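4. Household and shop-floor chores with a single arm

4.1 Task definition

The question in this section is a narrow one: can a single arm with a two-finger gripper tidy a table well enough that a person would leave it to the job? We chose table clearing because it turns up both in kitchens and at the end of a packing bench, and because people do it without thinking. The controller is Muli, described in Section 3. The baseline is Grikitz, a scripted planner that works from fixed grasp points. 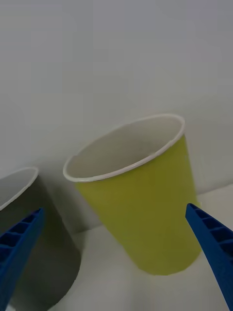

Paper cups are harder than they look. The wall is thin and gives under load, so a grip that is firm enough to lift the cup can also crease it. The wrist view shortens the cup as well: seen steeply from above, the mouth of the yellow-green cup opens into a wide oval, and the narrow base tells the controller little about where the wall is widest. Muli therefore estimates the rim first and sets the finger height from it. A neighbouring cup, such as the dark one to the left, limits how far the fingers can open on that side.

4.2 Deformed items

Cans raise a different problem. An undamaged can is close to a cylinder and can be handled from a stored model, but much of what is thrown away in a home or a lunchroom is not in that state. The red can in the next view lies on its side with its body heavily creased, and the highlights along the folds break up the outline that Grikitz depends on. The baseline often chose a grasp across a fold, where the metal slipped. Muli uses no stored model for cans and closes until both fingers report contact. 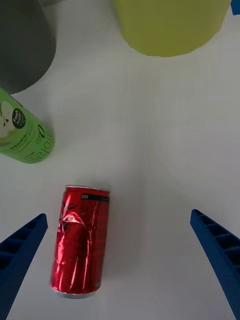
4.3 Trials and results

Each controller was given 100 trials. A trial ended when the table was clear or when the arm had failed on the same item 2 times in a row. Muli cleared nearly 100 per cent of upright cups but did less well on cans lying down, mainly when the first approach was off centre. Layouts mixed both kinds of item, as in Figure 2, where a can lies under the gripper and a bottle and two cups stand farther back. 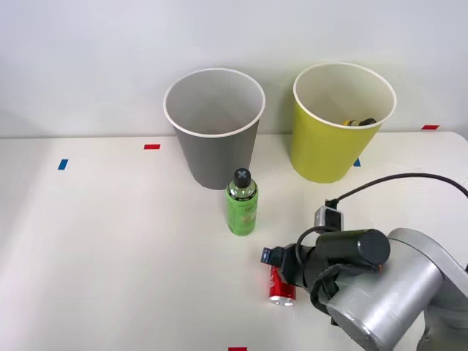
Weltton Handling and Manipulation Group, Rivness

Figure 2. Mixed layout, fixed view. Tape marks are on the tabletop.

We do not claim that the chore is solved. The arm is slow, and a person was present throughout to reset the table. For shop-floor work with known parts the scripted method remains easier to check — and easier to repair. For household work, where items arrive bent or half full, contact sensing appears to be worth its cost in time. Correspondence on the trial protocol should be sent to Elisa Ferraro.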